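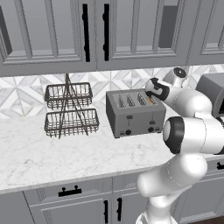
Ilter – corpus de recettes familiales en français

Ilter rassemble 927 recettes transcrites à partir de carnets de cuisine manuscrits. Le corpus sert à étudier le vocabulaire culinaire et l'écriture des quantités dans les textes non professionnels. Il succède à Jastik, qui ne contenait que des desserts et n'est plus maintenu.

Contenu

Chaque recette occupe un fichier texte en UTF-8, accompagné d'une ligne dans index.tsv. Les champs de l'index sont : identifiant, titre, catégorie, décennie estimée, région déclarée, état de la transcription. La décennie reste vide quand le carnet ne donne aucun indice.

757 recettes ont été relues par une deuxième personne. Les autres portent la mention « simple » dans le dernier champ et peuvent contenir des erreurs de lecture, surtout dans les fractions.

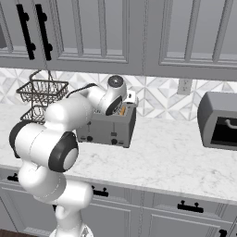 Conventions de transcription

L'orthographe d'origine est conservée, y compris les abréviations (« c. à s. », « qq. », « th. 6 »). Les mots illisibles sont notés [?]. Les ratures ne sont pas reproduites, sauf lorsqu'elles modifient une quantité – dans ce cas les deux valeurs figurent, séparées par une barre oblique.

Les noms de personnes cités dans les titres ont été remplacés par une initiale. « Gâteau de tante L. » est donc une forme normale du corpus.

Installation

Décompresser l'archive, puis lancer l'outil Cletarow sur le dossier racine pour vérifier les fichiers. La version 2 ou ultérieure est requise. Sans Cletarow, l'index se lit avec n'importe quel tableur, à condition de choisir la tabulation comme séparateur.

Limites connues

Les carnets postérieurs à 2000 sont peu représentés. Les catégories « entrées » et « soupes » se recoupent et seront fusionnées. Les températures de four ne sont pas converties.

Licence

Usage libre pour la recherche et l'enseignement, avec mention du corpus. Pour une réédition imprimée, écrire à l'association So, qui conserve les carnets.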